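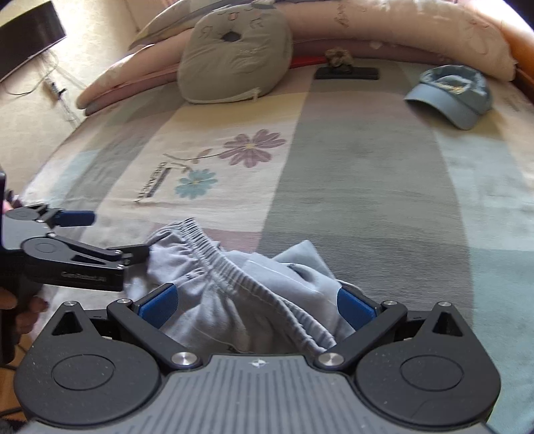 About Us: Who We Are and Why We Sound Grumpy

Wolura is a small buying advice service for people who clean, fold, press and carry things for a living. Laundries, guest houses, care homes, a few hotels. They get sales calls about robots. They call us, and we go look at the thing before they sign for it.

Marlina Wattimena started the company after eleven years running a linen room, where she was once sold a sorting machine that spent most of its life under a tarp. Woo-jin Tak joined her from the repair side. Hae-won Yang does the books and reads the contracts, including the parts in gray type. We take no money from manufacturers. They are welcome to send brochures.

What We Do at an Open Day

Most of our work starts with a visit. On 18 April 2022 we went to the one held by Bollinik, who want to teach machines to handle clothing, and it's a fair picture of how we go about things.

The talk came first. We were told that 1,173 folds had been recorded so far and that a machine would learn from them. A big number, and we wrote it down. Then we asked how many of those folds were any good, and were promised a list. (It arrived in December. It was shorter.)

After that came the part we travel for. Soft clothing was handled on a made-up bed using two hand-held grippers with blue finger pads. A person does the moving, so what you are watching is a person's skill passed through a tool. That may turn out to be useful. We have no quarrel with it, but a visitor in a hurry could go home thinking they had seen a robot fold laundry, and the brochure does not work very hard to stop them.

We liked the bed. Too many demonstrations use a bare white table and one stiff towel. A bed with a patterned cover and quilts piled along the far side is closer to what our clients deal with – and long sleeves are where folding gets hard anyway.

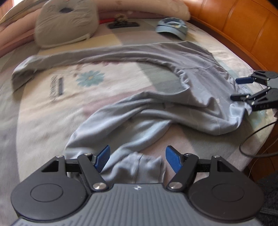
Does a demonstration like this mean a folding robot is ready to buy?

It means somebody is gathering examples of how folding is done. A product you can plug in and leave alone is a separate claim, and we want to see it running for a full shift before we repeat it to a client.

How We Report

Clients get two pages. The first says what we saw with our own eyes. The second says what we were told. We keep them apart, and vendors often dislike the second page.

A standard visit and report costs $300. A longer one, with a return trip and a contract reading, costs $900. If we think you should keep your money and buy better carts, we say so, and the fee is the same.

Visits and Contact

Yu-na Gil books the visits and can tell you which open days are coming up. Please send her the vendor's brochure and any price you have been quoted, even if you were told it was confidential until signing – especially then.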